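Breakfast Juice and Other Small Joys

July 5, 2023

So I finally had a slow morning, and you know what that means — juice! Real, cold, bright orange juice, the kind I would happily drink at every meal if my dentist weren't reading this (hi, Lakshmi!).

I grew up on the frozen stuff from a can, stirred with a wooden spoon in my mom's plastic pitcher, and I still have a soft spot for it. But juice dispensers are my weakness. Put me in a hotel breakfast room and I'll walk right past the waffles and the eggs to get to the spout. On our trip to Melthorpe last November I went back 3 times before Châu had even finished her toast, and she still brings it up.

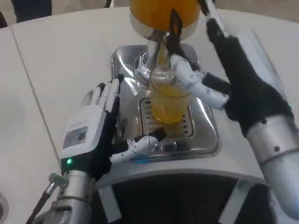 My favorite part is the pour. I love that skinny stream and the little bubbles that gather near the top, and I always want a clear glass so I get the full color. No mugs, please! I stop well short of the rim too, having carried enough overfull glasses across enough carpets.

Teófilo swears by a splash of sparkling water in his, and I tried it last week fully expecting to hate it... and I've had it every day since. A pinch of salt is good too — tiny, tiny pinch. Next on my list is blood orange, if the market in Herndale ever gets them back in. If you've spotted any, please leave me a comment!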